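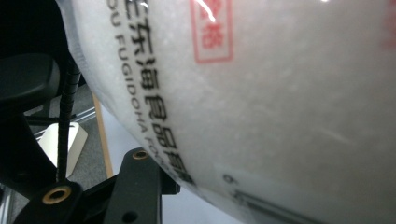 *Hand-held gripper up against one of our big bags. The glare near the top is what I'm dealing with all day.*

**Gripper keeps losing its hold on glossy bags - pads, screws or me?**

**Charmaine Mahlangu**

Hi all, I look after the hand-held gripper at our little shop in Urnville, and I mean look after in the sense that I own the screwdrivers. It's the black one with brass threaded inserts in the body and a coiled cable running up past the pad. Works great on boxes. On big plastic bags packed full of fine white granules, the kind with shiny film, it gets a grip and then slides off the curve.

I've wiped the pads 2 times this week and it helped for maybe an hour. The bags are tight as a drum so there's no slack to pinch. I also noticed one of the screws turning freely in its insert, and I don't know if that matters. Do I buy new pads or start taking things apart?

**Danylo Sydorenko**

Fix the screw first! A spinning screw usually means the insert has come loose in the plastic, and then the whole finger flexes when you squeeze. I chased "bad pads" on ours for 2 weeks before I grabbed the finger and wiggled it (I felt pretty silly).

Unplug it, take the screw out and look down the hole. If the brass turns along with the screw, the insert has let go. You can sometimes set it again with a soldering iron if the part is a plastic that melts, but if it's metal plate, leave the iron in the drawer and ask whoever made it for a new part. Don't glue it with the screw still in there. Ask me how I know.

While you've got it open, check that your cable isn't pulling on the finger when it stretches. Ours was, and I moved the clip up a little.

Then do the pads. Wipe with alcohol on a lint-free rag, let them dry all the way, and if they still look shiny, swap them. Shiny pad on shiny film is hopeless. And go for a corner or the seam if you can get to it - the fat middle of a full bag just pushes the fingers off.

**Saqib Satti**

Just get new pads. We paid 75 for a set and they were fine.

**Ehsan Talpur**

Agree with Danylo on the screw. I'd add that squeezing harder is a bad idea with granules, you'll split a bag and be sweeping till Christmas. Close slowly, let the stuff inside shift, then lift.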